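Prakow Review > Opinion > Working Practice

The Case for the Ink Stamp, and for a Clean Desk Beneath It

2020-04-14

It is regularly proposed that the ink stamp be retired from the offices of this institution. The Records Section at Prakow handled 294 stamped items in December, and a stamp remains the quickest means of showing that a paper has been received. I should be sorry to see it go.

The objection, put forcefully by my colleague Vlasta Vasić, is that stamping is a dirty business. She is right about the dirt. Red ink travels from the pad to the lid, from the lid to the hand and from the hand to whatever is touched next. Pale desks suffer most. My view is that the fault lies with the way we keep our desks. A stamp pad should have a place of its own, with a sheet of scrap paper under it and nothing to eat within reach. Sweets and packets of snacks belong in the kitchen. The lid should be wiped before it is closed, and test impressions should be made on paper, never on the tabletop.

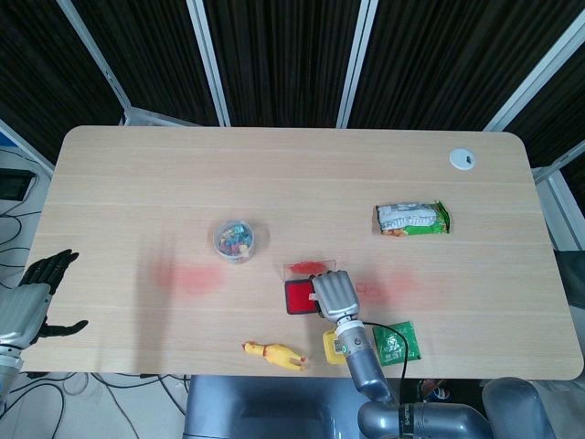

Should a red mark be left on a wooden desk until the end of the day?

It should be dealt with at once, using a barely damp cloth and working inwards from the edge of the mark. Ink that has settled into the grain is much harder to lift.

These are small courtesies to the next person at the desk, and I would ask that they be tried for one quarter before the stamps are withdrawn.

Wiroj Nakpan
Records Section

Contact: Room 103, Prakow | © Prakow Review | Back to top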